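Brokach two-gripper kit - worth the money?
Posted by Lachlan Chisholm, Monday, September 16, 2019
14 replies | 3 shares

lchisholm
Looking at the Brokach kit for tidying work in furnished rooms. Two grippers, head camera, control software on a separate box. Quote is 2000 before shipping. Has anyone run one outside a lab?

fallberg_ops
Ran one through August. Grippers are fine. Grip force is repeatable and the spare fingers fit without shimming. The cable routing is poor - too much slack at the wrist, and it snags on chair backs.

vumard77
Disagree on the cables. Shorten them and you lose wrist travel. My complaint is the head camera. Anything faster than a slow pan smears and the object detector drops out.

fallberg_ops
Default exposure is 15 ms. Did you change it?

vumard77
Yes. Less smear, more noise, same dropouts indoors.

Callum Paterson
I had the same trouble on polished stone floors. Marble veining smears into diagonal bands when the head turns, and a gray patch could be veining or dirt.

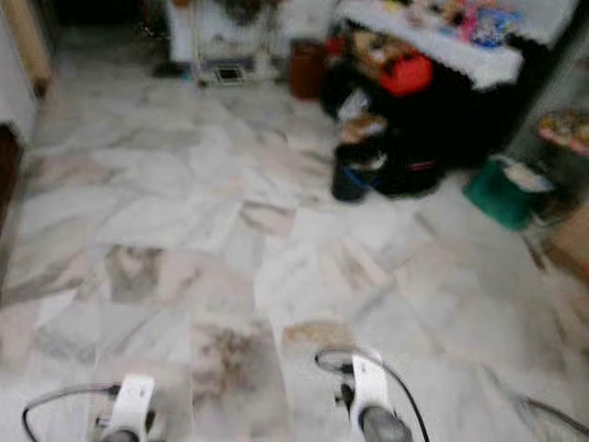 I now stop the head for 800 ms before each detection pass. It costs time on every pick but the false hits on the floor are mostly gone. The Dalgleish camera mount is stiffer, though it won't fix exposure.

fallberg_ops
A pause is a workaround. At that price I expect usable images on the move.

lchisholm
Thanks. Will ask Brokach for a loan unit first.

2 comments

dk_mill: Does the pause setting survive a firmware update?

Orrin: Mine did not. Keep a copy of the config.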